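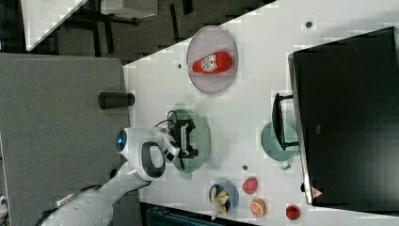 Sultelbridge residents' group sets out terms for bus fare protest

The group opposing the new fare schedule in Sultelbridge will hold its first march in April and intends to keep it to a single lane of the ring road. Its spokeswoman, interviewed at the group's office, described the arrangements in detail and declined to give her name, citing an agreement among the organizers that none of them would be identified before the route is approved.

The schedule was introduced by Firnik, the company that operates the town's buses under contract. It replaces the flat fare with 6 distance bands. Passengers traveling from Flerlow, the outermost district, moved from the lowest price to the highest.

"The band boundaries were drawn on road distance," she said. "Flerlow is close to the center in a straight line, but the bus goes around the reservoir. People are paying for the detour."

A petition asking for the boundaries to be redrawn closed with 2,531 signatures. The town council acknowledged receipt and referred it to Firnik. The spokeswoman said the reply ran to 2 paragraphs and restated the contract terms.

Asked why the group had chosen a march over a legal challenge, she said the two were not exclusive. "A challenge has to be filed against the council, which signed the contract. We have taken advice on that. The filing period is still open."

The application lodged with the police gives an expected attendance of 152, the number of people who registered in advance. It names Rebelo Square as the assembly point and the bus depot gate as the finish. No stage or amplified sound is requested. Marshals will carry printed copies of the route.

She rejected a suggestion that the march would delay the services it is meant to defend. "The start is 10 a.m., after the morning peak. The 14 and the depot shuttle can use the other lane. We gave Firnik the timings."

The group has three demands: a return to the flat fare until the contract is reviewed, publication of the distance calculations, and a seat for passengers at the review. She said the second could be met immediately.

"They have the spreadsheet," she said. "We asked for it in writing and were told it was commercial information."

Firnik did not respond to questions before publication. The police decision on the route is pending.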